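Section 4: Clearing and Resetting the Table

Read Section 3 (Washing and Drying) before you begin. The steps below apply to the table set in all Nundham rental kitchens. The set includes the large yellow bowl, the clear box and the black tray. Replacement pieces are listed in Section 9.

4.1 Before You Start

1. Wash and dry your hands.
2. Move drinks and anything with a cord to the side counter.
3. Put out one clean white cloth for each bowl. Use the cloths from the top drawer. The gray ones under the sink are for floors.
4. Check that the trash can has room. A full can should be emptied first.

Note: Guests sometimes leave their own dishes behind. Set these on the shelf by the door and write the unit number on the slip. Do not wash them with the table set.

4.2 Wiping the Large Bowl

1. Tip any leftover food into the trash. Do not scrape the glaze with a metal spoon.
2. Rinse the bowl with warm water and a drop of dish soap.
3. Gather one end of the cloth and let the other end spread out inside the bowl.
4. Wipe from the rim down toward the center, following the curve.
5. Go over the rings on the inside a second time. Sauce and starch collect between them.
6. Hold the bowl up to a window. Dull patches mean there is still soap on the glaze.

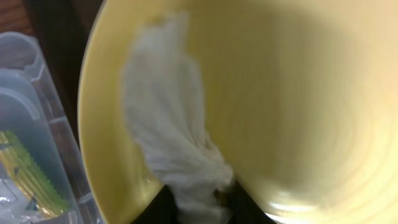 Figure 4-1. White cloth in the large yellow bowl, gathered at one end.

Caution: Check the rim for chips before you wipe it. A chipped bowl goes in the repair crate with a tag. Do not put it back on the table, even if the chip is small.

Note: Replace a cloth when the edges fray enough to leave threads behind. Worn cloths can be used for shoes and windows. The order number for a new pack is 488.

4.3 Setting Out the Box and Tray

The clear box holds small items that would otherwise drift across the table. The black tray is for dry food only.

1. Wipe the tabletop with the grain. Let it dry before you put anything down.
2. Stand the clear box near the wall with its long side running left to right.
3. Place sealed packets flat on the bottom of the box, label up if there is room.
4. Put the tray in front of the box, on the side nearest you.
5. Pour dry rice into the tray slowly. The standard portion is 400 grams.
6. Shake the tray gently to level the rice. Stop if grains reach the top of the sides.

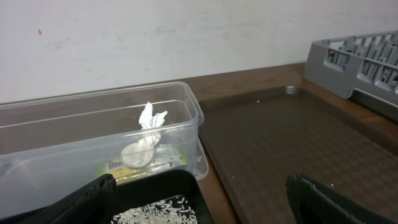
Tissues are the item most often missed when a table is reset. They weigh very little and are easy to overlook in a clear container, especially against a white wall. Look into the box from above as well as from the front. A crumpled tissue like the one standing up over the packet should be taken out and thrown away before the next guest arrives, and the packet checked for tears. Leave the packet in place if it is sound. Rice in the tray does not have to be changed at the same time – see 4.4.

4.4 Rice

1. Change the rice every 6 days, or sooner if it has been handled or has picked up a smell.
2. Empty the tray into the compost pail. Rice left in the sink will swell and block the drain.
3. Wash the tray by hand and dry the inside corners with a folded cloth.
4. Refill as in 4.3, step 5.

Caution: Never add fresh rice on top of old.

4.5 If Something Is Wrong

Box looks cloudy: soak it in warm water with a little white vinegar, then rinse. Do not use a scouring pad.

Scuffs on the wall behind the table: rub lightly with a damp sponge. Report marks that stay to Jawad Virk at the Galtitz office. Paint is touched up each June.

Tray will not sit flat: look for grains caught underneath.

Packet torn: discard it and sign out a new one from Arsalan Sandhu. Write the unit number in the supply book.

Continue with Section 5, Storing Linens.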